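Left arm gripper faults on thick towels, right arm never does

Forum: Bimanual and Tabletop Arms > Faults and Safety
Status: Open

gmulcahy
Posted November 3, 2022

We run a two-arm towel folding cell. Controller is a Lirby, grippers are the Brilell parallel type with the long fingers, firmware as shipped. The left arm trips a gripper overcurrent fault when it picks a thick terry towel by the folded edge. The right arm runs the same program, mirrored, and has not tripped once.

The part that bothers me is what happens after the trip. The finger brake should engage and the arm should hold position. Instead the gripper relaxes for a moment, the arm keeps following its trajectory for a short distance, and only then does the cell go to protective stop. By that point the lower finger has dragged whatever it was under. Last time it was close enough to touch the bin.

Logged so far: 224 picks on the left arm, 2 faults. Both on terry, none on the thinner cloths.

Already tried: swapped the gripper cable, re-ran the payload calibration, lowered closing force one step. No change that I can attribute to anything. 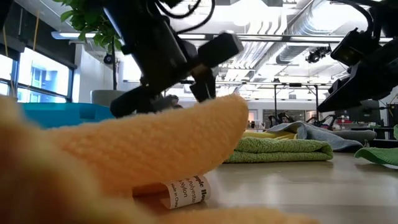
Thread length: 5 min read

Cell layout for reference. Left arm works beside the blue bin, one finger reaching behind the fold and the other just over the towel. Right arm comes in from the opposite corner over the gray-blue one. Both are on the same supply.

– Gráinne Mulcahy

torque_ripple
Reply 1

Two faults in 224 is not a pattern. Run more picks before you touch the hardware.

The late stop is a separate problem and I would open it as one. What is your fault reaction set to? On the Lirby there is a difference between "stop on path" and "stop immediate". Stop on path lets the arm decelerate along the programmed trajectory, and if the move is fast you will see exactly that bit of travel you describe.

gmulcahy
Reply 2

Stop on path, default. I accept that explains some of the travel. It does not explain the gripper relaxing first.

kestrel_bench
Reply 3

The relax is the Brilell driver. On overcurrent it cuts motor current, then asserts the brake, and the brake is a solenoid with a real engagement time. We measured 200 ms on ours from current cut to brake holding. During that interval the fingers are backdrivable. With a stiff part you don't notice because nothing is pushing on them. A compressed terry fold springs back and opens them.

As for why it faults at all, look at that care label sticking out of the hollow under the fold. If a finger closes on a label plus its seam plus two layers of terry, it stalls well before the commanded width, and the controller reads it as a jam.

torque_ripple
Reply 4

I don't buy the label. A label is a fraction of a millimeter. The pile varies more than that from one side of the towel to the other.

kestrel_bench
Reply 5

The label is thin. The hem it is sewn into is not, and it doesn't compress the way loops do. In our cell we sorted faults by grasp location and the hem corners were over-represented by a wide margin. Different towels, same gripper.

torque_ripple
Reply 6

Different towels, different cell, and I assume a different closing speed. Gráinne, do you have grasp positions for the two faults?

gmulcahy
Reply 7

One of them. Fault code 697 both times, but the position buffer had rolled over by the time I pulled the first log. The one I have is within a finger width of a hem. I can't say whether a label was there.

old_servo
Reply 8

Moderator here, but posting as a user. You are all discussing the cause of the trip and the trip is the least interesting part. An arm that continues to move with an unheld gripper after a fault is a safety item. Who reaches into that cell, and what is the guarding?

We had a similar arrangement on a Carroll line in June. Operators reset towels by hand between cycles, and the fault light came on before motion had ended. People learned to read the light as "stopped". No injury, one bruised knuckle. The fix was to drive the light from the standstill signal and leave the fault bit out of it.

gmulcahy
Reply 9

Reset is by hand here too. Speed is limited and there is an enabling switch, but the indicator is wired to the fault bit. I will change that before the next run.

emska_user
Reply 10

Does the Emska adapter board sit between your controller and the grippers? If so, check the fault passthrough. On older boards it is polled, so the controller hears about the fault late and the arm goes on moving in the meantime. That delay adds to the brake time.

gmulcahy
Reply 11

It does, on the left only. The right was rebuilt with a direct connection – I had forgotten that, and it means the two sides are not the fair comparison I made them out to be.

torque_ripple
Reply 12

Then swap the board across before anyone rewrites a grasp planner to avoid labels. If the late stop moves to the right arm, you have that half of it. The overcurrent may well stay where it is.

kestrel_bench
Reply 13

Agreed on the swap. I still want to see grasp positions. Lengthen the buffer while you are in there.

old_servo
Reply 14

And set the reaction to stop immediate during the test. You will lose the path and have to re-home after each trip. Keep hands out until the standstill signal is true, whatever the light says.

gmulcahy
Reply 15

Board is out. Cell is locked off until the indicator is rewired. Will post both logs with timestamps once I have a full run on each side.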